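Stukley votes to study its road again

25 Mar 2018

Stukley will spend $2,185 to find out what is wrong with the Karka road, a matter on which most people who drive it already hold firm views.

The study is the third since the road was last resurfaced. The first recommended patching. The second recommended waiting for the results of the first. Council members approved the new one on Thursday after 18 minutes of debate, 13 of which concerned whether the coffee budget had been moved to another line.

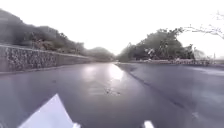
What it will cover

Dillier, the engineering firm hired for the job, will look at drainage, patching and the seams between lanes. Its report is due before summer, along with a map residents can mark up at the library.

Mwende Masanja, who runs the tire shop at the Karka end, told the council she would have done it for $500. "I'd have said fix it," she said. "You could have had that in writing."

Her offer was noted in the minutes. The speed limit stays as it is.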